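Trindevmont Notes
@cremildaassuncao
5/13/23

A thread about putting up the Trilholm, for those of you who asked how it was going and then stopped asking.

Background: Rhonda Lévesque was clearing out and offered me a frame with a fabric base and a cover. "It goes up in 10 minutes," she said. Rhonda also says you can walk to the station in 10 minutes, and I have missed trains on the strength of it.

It came in a long bag with a drawstring. I have been carrying that bag from one side of the spare room to the other since February. It has been under the bed and behind the door and, for one optimistic week, in the hall.

The instructions are a single sheet folded so many times that the drawings have worn off along the creases. What's left is a corner, an arrow, and a man with no face looking delighted.

Opinions on what the thing is for, so far. Rhonda: "storage". My brother-in-law Gilmar: "a tent, obviously". Mrs Szczepańska from upstairs: "for drying". The bag says TRILHOLM and leaves it there.

Step one is to spread the black stuff out flat. I would like a word with whoever wrote "flat". It has been folded up for years and it has views. Smooth one end and the other end rises like a disturbed cat.

Step two: fit the poles to the corners of the base. The corners have white connectors and the poles go into the connectors, and I can report that this part does make sense. It is the only part that does, so I did it slowly.

Then you have to get at the underneath, and the only way I could see of getting at the underneath was to put the whole thing over on its side. 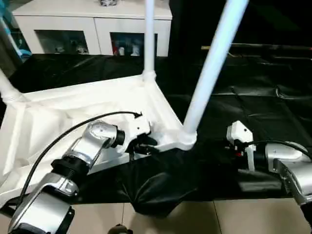 Trilholm, recumbent. Poles pointing wherever they like.

Several of you have messaged to say it looks like a small marquee that has had bad news. Yes.

The trouble with having it on its side is that the base stops being the base. It becomes a wall, and every pole I'd been thinking of as an upright becomes something to walk into. I walked into one. Then I went round the other way, being a person who learns, and walked into another.

Gilmar rang at this point to ask if I'd "tensioned it". I said I was very tense, thank you.

What he meant was that the fabric has to be pulled even on all sides before you stand it up, or it sags for ever. He knows this from camping. Gilmar went camping once. We have all had the benefit of it.

A brief detour into parts. I laid out everything I had and tried to match it to the faceless man's drawings. Some of it matched. Some of it I'm calling spare, in the tone of voice people use when they find a screw on the carpet after the wardrobe's up.

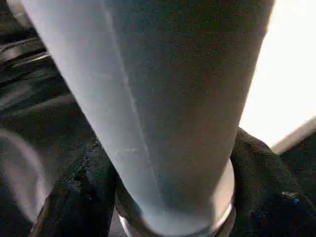 Smooth, pale, a few scuffs, shiny collar at the narrow end. Narrow end goes where, exactly?

Replies to that one, summarised: it goes at the bottom (lots of you), it goes at the top (fewer of you, but louder), it's off a lamp (Rhonda, who gave me the bag).

Rhonda, if it is off a lamp, there is a lamp somewhere in your house having a worse day than me.

I would also like it known that I did email the makers. Asante, at the customer desk, replied very promptly to say the Trilholm had been discontinued and could he interest me in the Skosilier. The Skosilier is the same thing with a zip. It costs 300. I don't want to talk about it.

To be fair to Asante, he did attach the old instructions as a PDF. The man in the PDF has a face. He looks less delighted than I'd imagined.

The PDF also cleared up the matter of the base, which I'd assumed was one piece of fabric that had been badly put away. It's meant to have a fold in it. There's a flap, and the flap wants to sit up before you smooth the rest down towards the edges. I had been pressing the flap flat, with great determination, for some time. 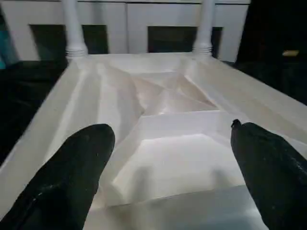
Once you stop fighting the flap the rest is calmer. You go out from the middle with the side of your hand, the way you'd ease a fitted sheet over the last corner of a mattress. And exactly like a fitted sheet, the corner you did first lets go while you're busy with the last.

Maiara Brito asks whether I could simply iron it. Maiara, I admire you and I've seen your pillowcases. No.

A few things I'd tell anyone with one of these under their bed:

Open the bag in the room where the thing is going to live. Mine wouldn't go back in the bag after the first five minutes and I doubt that bag has ever closed since the factory.

Leave the poles loose until they're all in. I did the first one up properly and had to undo it, with language.

Take your watch off. The fabric is quite good and the buckle is quite sharp.

Don't stand on the black stuff in socks.

I mention the socks with no further comment.

Mrs Szczepańska came down to see what the thudding was. She looked at it for a good long while and said that in her day you bought a cupboard. Then she held out a plate with four pieces of poppy seed cake on it, so I've decided to treat the visit as supportive.

After cake, back to it. Base down, poles up, which is apparently how the faceless man had it all along.

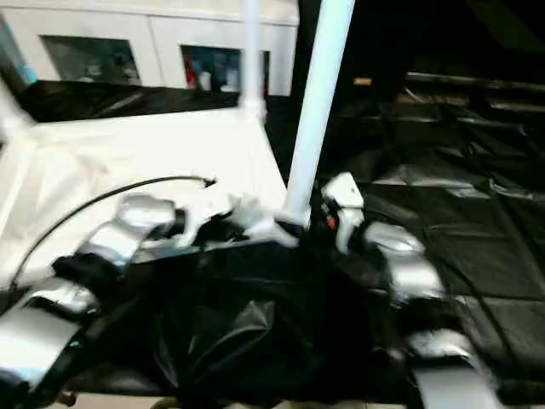
The cover is the bit I'd been putting off. It comes with a front and a back, and they differ by one label, and the label has been cut out by someone with sensitive skin or a grudge. The PDF suggests gathering it all up like a pair of tights and working down from the top. I found this helpful and undignified.

Someone in the replies with a very clean profile picture says theirs has held 400 jumpers since the day it was built. I'd like to see the jumpers.

Gilmar wants a photo when it's done so he can "check the tension". He can come and check it in person and bring his own cake.

Still open to suggestions on the bit with the collar. It's on the windowsill for now. Rhonda has gone quiet, and I think she's looking at her lamps.

Muting this for the evening. If anyone needs the PDF, shout and I'll send it on. It's the one with the face.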